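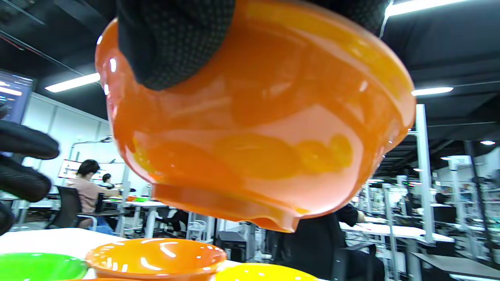 Robot packing cell coming to our kitchenware line - what changed for you?

Posted by tidewrack_44, Jan 11, 2024

Hello all. I work at a plant in Brurnelside where we sort and nest plastic mixing bowls before they go in cartons. It is hand work: you lift a bowl, turn it over, look at the rim and the spout, then put it in the right stack by colour. I have done this for several years and I don't find it bad work.

Management told us that in March we get two robot cells from Van Dusen. They say no one will lose the job, but the target goes from 1,088 bowls a shift to 1,631 for the same group. We will "supervise". I would like to hear from people who already have this. What do you do the whole day? Did your pay change? English is not my first language, so please excuse mistakes.

pallet_jill
Your English is fine. We had cells put in at our place, lids and tubs. First month was awful, lots of stopping and starting. After that my shoulders stopped hurting, and I won't pretend I miss the lifting. Pay stayed the same until we asked for a new grade. Ask early, before it is running.

grommet9
Same target jump here and the same promise. They kept the promise for the permanent staff. The agency people were simply not called back. So when they say "no one", ask who they count.

tidewrack_44
Thank you both. grommet9, this is my worry also. We have agency people on the evening shift and some of them are faster than me. I will ask it in the meeting.

Can I ask about the checking? A glossy bowl under strip lights has many reflections, and I find a small scratch by turning it until the shine moves. I don't understand how the machine will do this.

quillon
I set these up for a living (not for Van Dusen). Usually the machine doesn't do the fine checking at the start. It picks and nests, and a person still inspects, or there is a separate station with controlled light. Shiny and partly see-through plastic is hard for cameras. Nested bowls are hard for grippers too, they stick together and you get two instead of one. With good tuning it gets better. I think the new target is reasonable after half a year, but it is too high for the first weeks.

pallet_jill
Reasonable for the machine maybe. Somebody still has to clear every double pick. I was walking between cells all day and my feet took over from my shoulders.

quillon
That is a layout problem. Put the cells facing each other and the walking is much less.

pallet_jill
It is a layout problem that I had for a year. The person who decides the layout should work one shift in it.

sevenwick
I have another view. I was at Pevum on the packing side, and I moved to cell operator when the robots came. I learned to teach the pick points and to change the grippers. It is more interesting than packing was, and it got me my present job. tidewrack_44, if they offer training, take all of it, also the boring safety part.

grommet9
Good for you, but how many operators did they need and how many packers were there before?

sevenwick
Fewer operators, yes. I don't deny it. Some people moved to the warehouse and some left.

tidewrack_44
Training was mentioned, but only for one person per shift. The others get a sheet of paper to read. I put my name down this morning. I feel a little guilty because my colleague beside me wanted it also, and she is there longer than I am.

quillon
Ask for two per shift. With one trained person, the cell stands still every time this person is ill or on a break. Say it like this and the manager will listen, it is his output.

grommet9
And get the target in writing with a start date, so the new number doesn't apply on the first morning.

tidewrack_44
Very useful, I wrote both down. The meeting is next week - I will come back here and tell you what they answered.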